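Home | Talks | Notes | Archive | Contact

Aug 12, 2018
By the Kudstead Household Club

Speaker notes: cutting down on plastic bags at home

Start with the July tally. Members counted every bag they brought in, and the total was 1016. Pause for questions about produce bags, which were included.
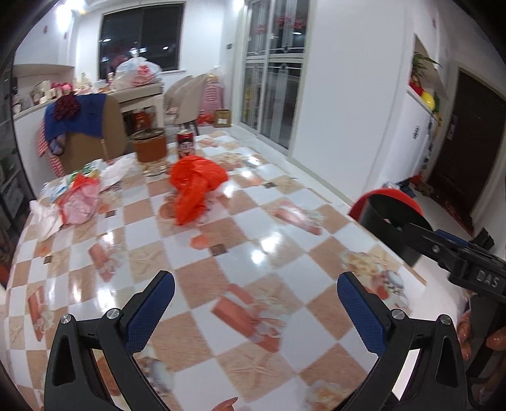
Next, storage. Keep 4 bags by the door and 50 at most in the cupboard. Take the rest to the Stasness drop-off. Check the hours first.

Mention that 81 households have signed up. Sheets are at the back. The next talk is on glass jars, same room.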